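Screw-leg plastic table

A screw-leg table (some people say knockdown side table, and my aunt just says "the plastic one") is a small, light table with a molded top and tube legs that come off. I've been writing up everyday furniture for these pages since April and this is my favorite entry so far, so bear with me if I run on a bit!

Construction

The top looks like a plain slab until you flip it over. Then you find a shallow tray with a raised rim and a whole web of ribs, usually with diagonals crossing in the middle. The ribs let the maker use thin plastic and still get a stiff top. At the corners are sockets, and the legs go into those. Small square ones get used as stools all the time, and sellers mix up the two words constantly.

The one I know best is the Osidik, sold by Kollár in Zerkville. Mine weighs 800 grams without its legs (I put it on the kitchen scale) and the legs are 29 centimeters long, which is a nice height for a coffee cup if you sit low.

Assembly

Everybody I know does it upside down, on a cloth so the top doesn't get scratched. Legs up, one corner at a time. 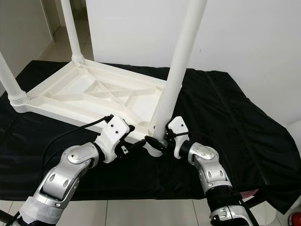
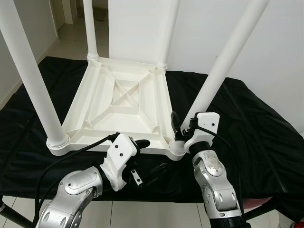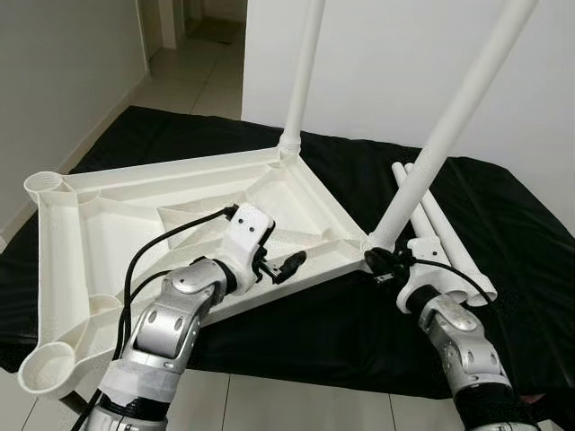 White plastic, ribbed side up, on black cloth.

Start each leg by hand and hold it straight, or the thread catches crooked and you'll be backing it out again. I leave all four a little slack and then go around once more to snug them up. Přemysl Murín, who sold these at the Monday market for years, told me he could do one in around 14 seconds. I've never come close!

Variants

Ulent made a round version with three legs, and Anežka Sokol has a green one on her balcony that she uses for tomatoes. Spare legs are sold singly under part number 276, but check the thread first, as older Osidik legs are a hair narrower and wobble in the newer sockets.

See also: folding stool, tray table, plant stand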